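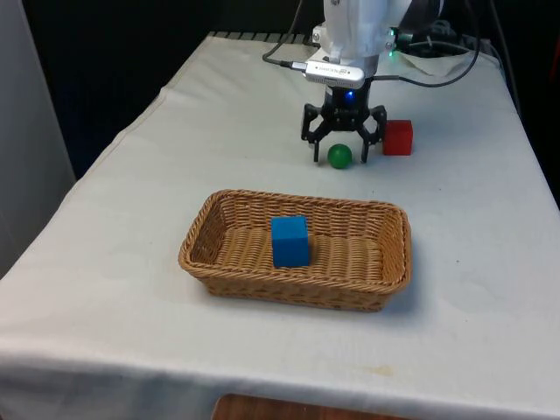 Partial tidying is a neglected topic, perhaps because the people who do it would prefer that it stay that way. By partial tidying we mean any state in which a container has been provided, its purpose is plain, and it holds less than it should. The arrangement used in our Gandden sessions is a small case of it: one blue cube has a woven basket to itself, while a green ball and a red cube remain on the tablecloth behind. We showed arrangements of this sort to 935 respondents, 876 of whom finished the questionnaire. The rest left it partly done, and we have resisted the urge to code them.

Figure 2. The basket empty, with the blue block held over it and the ball and red cube still on the cloth.

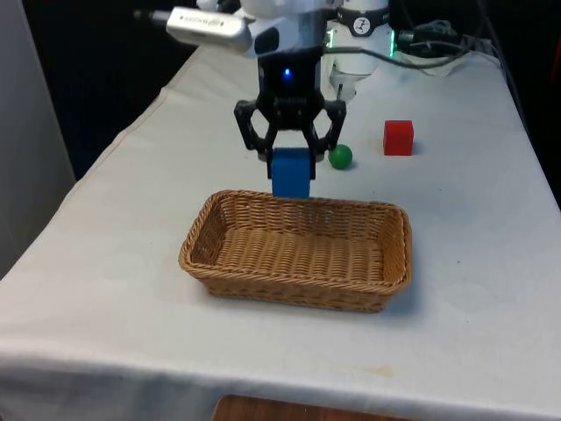

4.2 When does a basket become "the" basket?

An empty basket on a table is furniture. Respondents called it a decoration, a bread basket and, in 17 cases, "in the way." Once a single object was inside, they began to speak of what belonged there, and their tone toward the other two objects sharpened noticeably. 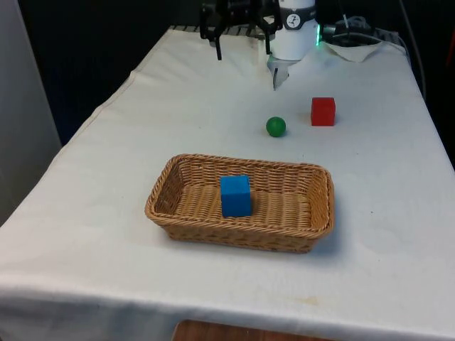
Distance also mattered, though less than we had promised our funders at Tustex. Respondents were asked which stray object they would put away next, and most chose by reach. With the ball and the red cube, separated by a strip of bare cloth and both well back from the basket, the nearer ball was the usual choice. A minority went for the cube on the grounds that it matched what was already inside – a principle they did not, on further questioning, apply to their own kitchen drawers.

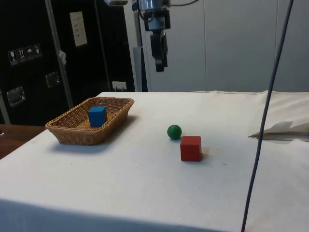 Lerato Sithole
Lecturer in Domestic Studies, Llewellyn

Seen with the ball almost touching the red cube, the two leftovers were often described as a pair, and the basket as finished. We return to this in Section 5, along with the Jaludis sessions, where the basket was round and opinions were worse.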